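Medical Transfer and Hoist Readiness Checklist — Patrol Vessel Kindis
Port of Celstead, August round
Completed alongside, Stalgate berth, starting 0810

Mark each item OK, FIX (repair before sailing) or WATCH (look again next round). Write comments in full. Initials go on the paper copy, kept on the bridge.

SECTION 1. HOIST AREA, AFT DECK

1.1 Deck clear of loose gear, covers and trash bags. OK.
1.2 Non-skid coating in good shape. WATCH. Worn smooth near the port cleat. Can wait until the yard period.
1.3 Antennas and flagstaff lower and lock. FIX. The flagstaff pin is bent and has to be hammered out. New pin on order from Sepúlveda Marine Supply.
1.4 Hoist area markings can be read from above. OK. Repainted in June.
1.5 Static discharge hook and insulated gloves in the aft locker. OK. Gloves tested, date is on the cuff.
1.6 Trail line bucket present, line flaked and free of knots. OK.

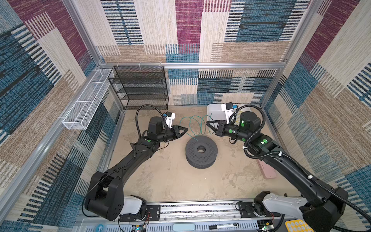
Two arms, gray disk and green wire.

Comment on Section 1: The deck crew rigged for a hoist in 14 minutes. The standard is 10. Most of the lost time was the flagstaff pin. Repeat the drill once the new pin is fitted.

SECTION 2. LITTER AND PATIENT GEAR

2.1 Rigid litter, four straps, all buckles close. FIX. Foot strap buckle slips under load. Litter tagged out, spare moved up from the forward store.
2.2 Spare litter inspected. OK.
2.3 Head blocks and collars, adult and child sizes. OK.
2.4 Blankets, dry and bagged. WATCH. One bag torn. Blanket inside was dry.
2.5 Flotation collar for litter. OK.
2.6 Patient eye and ear protection. OK. Kept with the litter now. Last round it was in the wheelhouse, and the crew had to go looking for it.

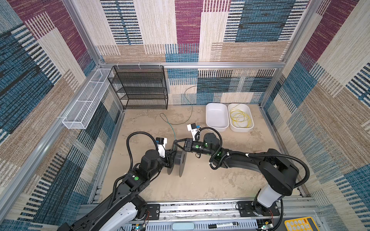

Cable spool held between the two grippers.

SECTION 3. MEDICAL LOCKER

3.1 Oxygen cylinder pressure above the red line. OK.
3.2 Regulator seats and turns freely. OK.
3.3 Masks and tubing sealed. OK.
3.4 Defibrillator self-test passed, pads in date. WATCH. Pads expire next month. Order both sets together.
3.5 Blood pressure cuff holds air. OK.
3.6 Locker log matches contents. FIX. Log shows two burn kits, locker has one. Either the second was used and not written down, or it went ashore with the training box. Find out which and correct the log.

Comment on Section 3: The locker door still sticks in cold weather. It was planed once already and the paint has since built up on the edge. Scrape it back, do not plane it again.
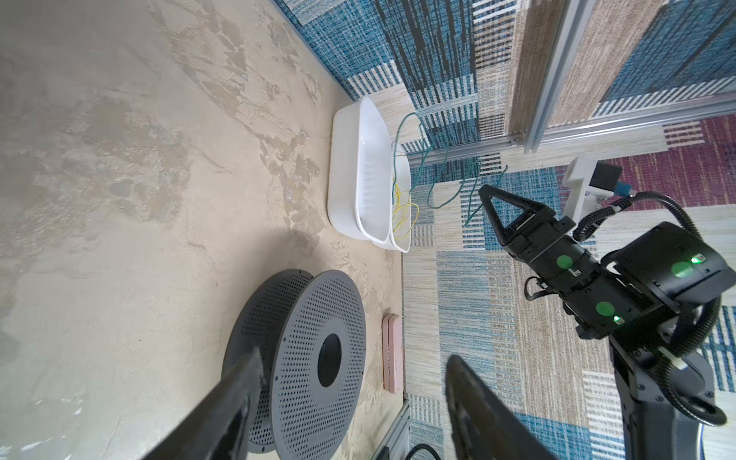
White tub with green and yellow wires.

SECTION 4. RADIO AND PATIENT INFORMATION

4.1 VHF radios, fixed and handheld, clear on working channel. OK.
4.2 Satellite phone charged, shore clinic number on the label. WATCH. Label is faded. Number was correct when dialed.
4.3 Patient information form at the chart table. OK. Fresh pad, old version removed.
4.4 Watch officer can give position, course, speed and wind without leaving the radio. OK.
4.5 Hoist briefing card posted. FIX. Card on the bulkhead is for the old helicopter type. Print the current one — it is in the shared folder — and laminate it. 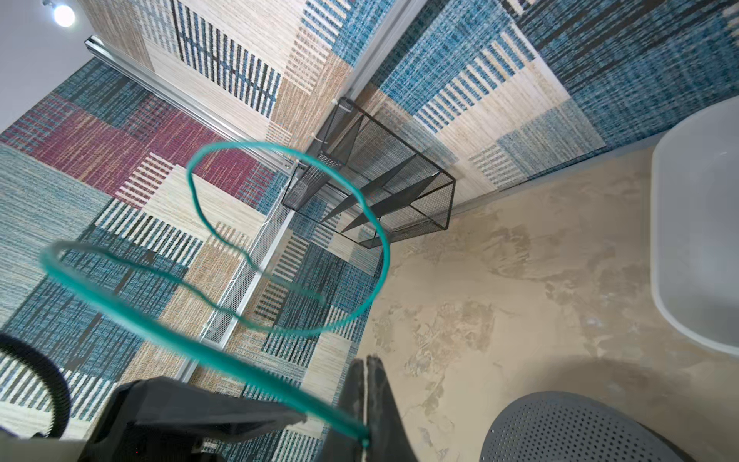
Photo: Celstead Harbor Office

SECTION 5. SMALL BOAT TRANSFER

5.1 Davit runs up and down, brake holds. OK.
5.2 Davit service hours read and logged. OK. 1,044 on the meter.
5.3 Painter, 135 feet, no chafe. WATCH. Light fuzzing at the bow eye. End-for-end it at the next round.
5.4 Crew helmets and life jackets, lights working. OK. Two batteries changed on the spot.
5.5 Fuel tank full, spare kill cord aboard. OK.

ITEMS TO CLOSE BEFORE SAILING
1.3 flagstaff pin
2.1 litter buckle (spare litter accepted for now)
3.6 burn kit and log
4.5 hoist briefing card

Send the signed copy to the Stalgate office by 1600. WATCH items carry over to the next sheet with the same numbers.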